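ドロシク把持比較試験（Drosik把持比較試験）は、家庭環境で用いるロボットハンドの性能を同一条件で比較するための試験手順である。Olteckの技術者マヌエラ・ダル・ベッロ（Manuela Dal Bello）がまとめ、初版は2022年4月に公開された。名称は手順の開発時に使われた制御ソフトウェアDrosikに由来する。

概要
対象は平行二指グリッパ、三指の適応型ハンド、吸着式ハンドの三方式である。アームと制御器は共通とし、手先のみを交換する。課題は、かごに入った日用品や玩具を一つずつ取り出し、もう一方のかごへ移すことで、一方式につき200試行を行う。物体の初期姿勢は試行ごとに変更し、かごの位置は固定する。把持力の上限、接近速度、再試行の可否は事前に設定ファイルへ記録し、試験途中の変更は認めない。 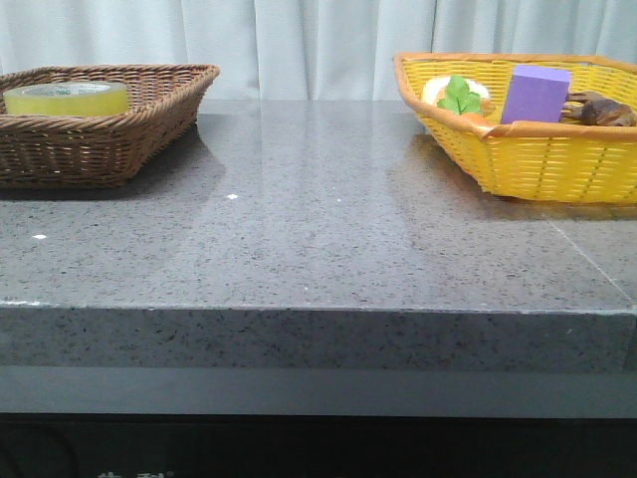
作業面には実際の台所に近い石材の天板を用いることが多い。研磨面は周囲を映し込むため、深度カメラの計測値に欠損や偽の点群が生じやすく、この影響も評価に含まれる。かごの縁は接近経路を制限する。開口幅の大きいグリッパでは指の外側が縁に接触しやすく、手首を傾けた接近が必要となる。

評価項目
主な指標は把持成功率、移送中の落下率、一試行の所要時間である。成功は、物体を天板から約500ミリメートル持ち上げ、目的のかごの内側で解放した場合に限る。かご自体を動かした試行は別に集計する。カメラは作業面の脇に固定したものを基準とし、手首搭載型との比較は付属手順に定められている。

方式による差
Bassi製の二指グリッパは、発泡材のブロックのように平行な面をもつ物体で安定した結果を示した。一方、薄い葉形の玩具では指先がかごの底に当たり、接近が中断される例が報告されている。Jokitzの吸着式ハンドは平滑な面に適するが、凹凸のある動物形の玩具では空気漏れが生じた。三指ハンドは形状への適応範囲が広い反面、かごの隅では指を開く余地が不足する。

改訂
同年11月の改訂で、制御器の通信遅延を記録する項目が追加された。指先パッドの交換間隔は2,000回の把持と定められ、交換後は原点と把持力の再校正を行う。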